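A Bin for the Slippers

In the house where I grew up, shoes stopped at the door. You took them off, you put slippers on, and it did not matter if you were the priest or the plumber. When I moved to this country I was surprised that people walk on the carpet in the same boots they wore in the rain. I have lived here for 20 years and I am still a little surprised.

So I keep slippers for guests, and for a long time I kept them badly. They lay in the hallway like leaves. My opinion, which I want to defend today, is that slippers belong in an open plastic bin and nowhere else.

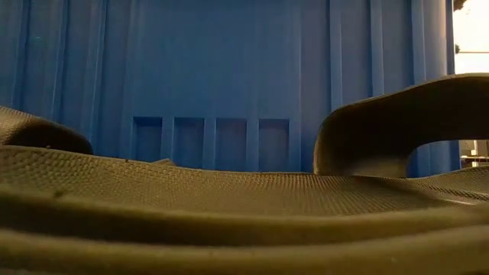 TROLBERG, October

I know what the stores want to sell us. There are narrow cabinets with doors that tip forward, and there are benches with a lid. I owned such a bench for 2 winters. To open it, the guest who was sitting on it had to stand up again, and then everybody stood in the hallway in their socks, apologizing. A cabinet is for shoes you want to hide. Slippers should say "please, take me."

A bin with ribbed sides and a thick rim costs very little. You can carry it to the bathtub and rinse it. You can push it with your foot. It has no door, so a child of three can put things in it, and mine did, with great pleasure, including one time the bread.

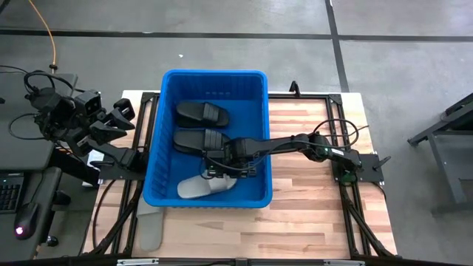

There is also the question of pairs. Many people believe that slippers must be stored in pairs, sole against sole, like plates. I do not agree. If you buy the same kind in two colors, black for the large feet and grey for the small ones, the guest finds a left and a right in a few seconds. The looking is even useful. It gives a shy person something to do with the hands while the others are saying hello.

I admit that a bin has one weakness. Some slipper always stays outside it, next to it, as if the last step was too far. In my house I pick it up in the evening, before I turn off the hall light. I do not call this housework. It takes less time than finding my glasses.

My cousin thinks the bin is ugly and that a hallway is the face of the house. Maybe so, but I have been in beautiful hallways where I did not know where to put my feet.

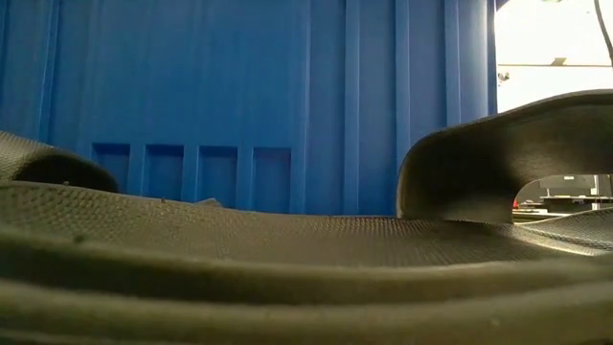 Viorica Halilović wrote to me after I read a shorter version of this at our reading evening, and she was not convinced. Rubbery slippers in a bin are fine, she says, but felt ones lose their shape when others lie on top of them, and she would never throw her mother's felt slippers into plastic. She hangs them on two nails by the stove. I have thought about this and I have to give her the felt. For everything you can wash under the faucet, I stay with the bin.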